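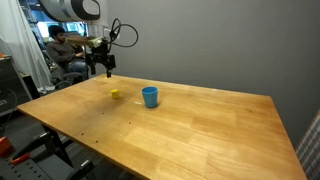 Policy does great in replay, falls apart when I move the cup. What am I missing?

posted by Alby Bright, 9 Feb 2019

Trying to redo the result from the Moges write-up, the one where they learn pick and place from demos only, no reward. Task is dead simple. Yellow block, blue cup, block goes in cup. One arm, one camera looking at the table.

476 demos so far. Trained overnight, loss looks lovely. With the cup where it usually sits it drops the block in almost every time. Slide the cup a hand's width toward the edge and the gripper goes to the old spot and lets go over bare wood. Every time. Same place.

Write-up says theirs handles cup moves fine with less data than mine. Same image size, same net as far as I can tell. Tried a smaller learning rate, tried dropout, no change. Do I just need more demos? Thinking of going to 2,000 but that's a lot of evenings.

Neema Mbwambo

Don't collect 2,000 of the same thing. How much does the cup move between demos? You say "where it usually sits" so I'm guessing hardly ever. Then the net has no reason to look at the cup at all. It has the joint angles, it learns the motion, done. Low loss tells you nothing here, your held-out demos have the cup in the same spot too.

What worked for us on Stiltetti:

Move block AND cup before every single demo. Write positions on slips and draw them, people are terrible at being random. We thought we were mixing it up and when we plotted it everything was in one corner.

Take joint angles out of the input for one run, image only. It'll be shakier but if it starts following the cup you have your answer.

Hold out some cup positions completely. Test on those, on the arm. Not the loss.

We got a policy that tracked the cup with 47 demos done this way. Jerky, and it missed on the far side of the table, but it clearly was going for the cup. I'd throw those in with your old ones, or even train on the new ones alone and compare.

Also check the crop. Our first crop script cut the top off the picture, which was where the cup was half the time. Took us a week to notice, embarassing.

Kane Quinlan

had the same thing. more data fixed it for me, just keep going. also try a brighter cup

Abilio Carrasco

Neema has it. Couple things to add, typing this between runs so sorry.

Brighter cup won't help if the net is ignoring it. Quick test before you collect anything: cover the cup in the recorded images with a gray patch and run them through. If the predicted actions come out the same, it's not using it. Ten minutes work.

Second, who's in the picture? If the person running the demos is in view, the net can pick up on them. Where their hands are, which way they lean. In the demos that tells it what comes next, then at test time you're standing someplace else and it gets lost. We saw this on Brilla, arm would stall whenever the operator's chair was empty. Crop down to the table top or have whoever it is sit in different spots.

Third, the write-up. Go look at the appendix, they reset the scene between every demo, it's one line and easy to skip. So "less data" isn't really the same kind of data.

And run at least 6 tries per cup spot when you test. One or two and you'll fool yoursef.

Alby Bright

OK did the gray patch thing. Predictions barely change. So yeah it's blind to the cup, thanks both. I moved it maybe every 50th demo, if that. Kylie is cutting up the slips now, starting the new set tonight with image only. Will post numbers when I have them.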